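FACILITIES DESIGN 2: COURSE HANDOUT
Unit 8. Work surfaces: height, reach and layout
Prepared by Poonam Uniyal. Revised 28/06/2021

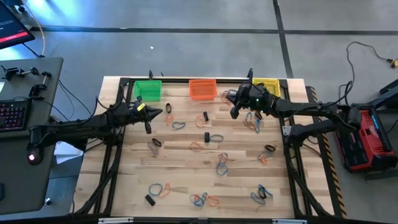
Figure 8.1. Butcher-block top on a black aluminum extrusion frame, with three mesh baskets along the far edge.

8.1 Scope

This unit covers the sizing and layout of flat work surfaces used for hand assembly, sorting, packing and light inspection. Office desks are covered in Unit 5. Laboratory benches with plumbed services are left to the elective in November. Read Section 8.4 before starting the layout exercise; the reach limits given there are the ones used for grading.

8.2 Terms

Work surface height: vertical distance from the finished floor to the top of the surface.
Working height: vertical distance from the floor to the hands while the task is being done. For a tall workpiece, the working height is greater than the surface height.
Elbow height: vertical distance from the floor to the underside of the elbow, upper arm hanging, forearm level. Measured in the shoes worn at work.
Normal reach: the area swept by the forearm with the upper arm held close to the body.
Maximum reach: the area swept by the whole arm with the trunk upright.
Edge clearance: the strip at the front of the surface left free for the forearms.

8.3 Setting the height

Start from the working height and subtract the height of the workpiece or fixture. Students often do this in the wrong order and end up with a surface that is correct when bare and too high once the fixture is bolted down.

Fine work (small fasteners, wiring, visual checks) is placed above elbow height, with forearm support. Light assembly is placed slightly below elbow height. Work that calls for downward force is placed lower again, so that body weight can be used.

Where one station is shared between shifts, a fixed height will fit only part of the group. The options are an adjustable frame, a standing platform for shorter workers, or a raised fixture for taller ones. A platform must extend past the full length of the station. Short platforms create a step at the point where the worker turns.

8.4 Reach zones

For this course the normal reach is taken as a radius of 400 mm from the elbow. This is a teaching value and is on the low side for most adults. Items handled in every cycle go inside it. Items handled once per batch may go between the normal and maximum reach. Nothing that is lifted should be stored beyond the maximum reach, even if it is light.

Bins and baskets along the far edge are acceptable when the surface is shallow. On a deep surface they force the worker to lean, and the lean is repeated with every pick. Check the depth first, then place the containers. Open-sided containers show their fill level from the front but should not be used for parts smaller than the openings.

8.5 Surface material

Wood block: quiet, easy on dropped parts, can be sanded and refinished. Moves with humidity, so it is fixed through slotted holes. Absorbs oil if the finish is worn.
Steel: hard, easy to clean, noisy. Cold to the forearms.
Laminate on board: flat and low in cost. Fails at the edges once water gets in.
Rubber mat over any of the above: check that it lies flat at the front edge.

8.6 Frame and floor

Bolted frames loosen. Add corner bracing if the surface can be rocked by hand, and recheck the joints after the first 72 hours of use. Level the surface at the feet, with the load in place. On a concrete floor with a fall toward a drain, the feet need enough thread to take up the difference.

8.7 Exercise

The Merodell case describes a packing station for boxed hinges. The worker, 2 part bins, a label printer and a tape dispenser share one surface. Working in pairs:

Draw the station in plan at 1:10 and mark both reach zones.
State the surface height you would set and show the subtraction.
Move one item and explain the effect on the cycle.

Submit one sheet per pair to Lachlan Tennant. Printed dimensions must be legible without scaling from the drawing. The Gondik case from last year is not accepted as a substitute.

8.8 Reading

Chisholm, M., Bench Heights in Small Workshops, course reader, part 2.
Drummond, B., Notes on Reach, course reader, part 3. The figures for seated work are optional.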